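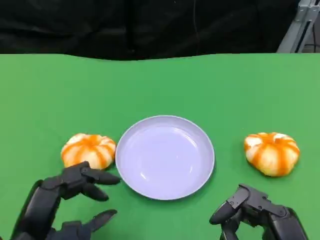 Wastent Shallow Plate, Round, 22 cm
Manufacturer: Zilleck
Colour: Lavender White
Finish: gloss
Sold by: Cordeiro Tableware Supply
Page revised 16/09/2022

Overview

The Wastent shallow plate is a round plate with a raised, slightly thickened rim and a smooth basin. It is intended for fruit, side portions, bread, cold starters and small desserts. The rim holds juice and light dressings on the plate. It isn't deep enough for soup, stew or anything served with a lot of liquid, and for those the Wastent bowl should be ordered.

The plate has the same profile all the way round. There is no front or back and no printed decoration, so it can be put down in any position on the table.

Dimensions

Outside diameter: 22 cm
Usable basin, level part: 16 cm
Overall height: 3 cm
Stack height, six plates: 9 cm

Diameter is measured across the outside of the rim. Older price lists gave the measurement to the inside edge, and customers adding to a set bought before May should check an existing plate with a rule before ordering. The plate itself has not changed.

Colour and finish

Lavender White is a pale white with a slight lavender tone. The tone is easier to see beside a strong colour such as a green cloth or a green table, and less so beside plain white crockery. Mixing it with pure white plates in one place setting is not recommended where an exact match matters.

The basin is glossy and shows soft highlights on the inner wall under overhead lighting. Where plates are to be photographed for menus, move the lamp to the side or raise it. Small differences in shade can occur between production runs. Orders of one full carton are packed from a single run. Mixed or part cartons may not be.
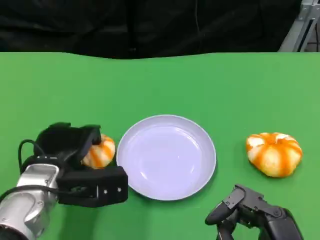 Wastent shallow plate in Lavender White, empty, on a green tabletop. Gloss basin, raised rim.

Portion guide

The level part of the basin takes one medium piece of whole fruit with room for cutlery, or two small pieces side by side. Cut fruit should be kept inside the line where the wall starts to rise. Filled to this line the plate can be carried in one hand without the contents moving onto the rim.

For table displays, larger items are better set beside the plate than on it. Allow a clear gap between the rim and any neighbouring object so that the plate can be lifted by its edge.

Care

Dishwasher: yes, programmes up to 50 °C for daily use. Hotter programmes are tolerated but will dull the gloss sooner.
Microwave: yes, for reheating only.
Oven: up to 150 °C. Put in cold and heat with the oven.
Grill or open flame: no.
Freezer: no.

Do not use wire wool or scouring powder. Grey marks left by cutlery come off with a non-abrasive cream cleaner and a damp cloth. Orange and lemon juice do not affect the finish, but dried pulp is harder to remove from the angle between wall and basin, and plates used for citrus should be rinsed the same day.

Stacking and storage

Plates stack directly on one another. The maximum recommended stack is 40, on a flat shelf with the bottom plate fully supported. For stacks that are moved often, keep to half that number and use Grodovix felt spacers, size 2 — the larger size 3 spacer overhangs the basin and lets the plates rock. Plates should be fully dry before spacers go in.

Wall racks are suitable if the slot is at least 4 cm wide. Narrower slots bear on the rim and will wear a line in the finish.

Ordering

WS-22-LW-1 Single plate
WS-22-LW-6 Box of six
WS-22-LW-24 Carton of 24
GX-SP-2 Grodovix felt spacer, size 2, pack of 50

Singles are supplied as replacements and are not available in quantities above five per order. Larger requirements are made up from boxes and cartons. Orders over £150 before VAT are delivered free to UK mainland addresses. Other orders are charged by weight at checkout.

Delivery and breakages

Stock items leave the warehouse within two working days. Cartons are marked on two sides and must be kept upright. Check the contents on arrival and report breakages within three working days, quoting the order number and the run code printed on the carton label. Keep the outer packaging until the claim has been closed.

Unused plates can be returned in their original box within 30 days. Plates that have been through a dishwasher are treated as used.

Related items

Wastent bowl, round, 18 cm
Wastent serving plate, oval
Wastent saucer
Grodovix felt spacer, size 3 (serving plate only)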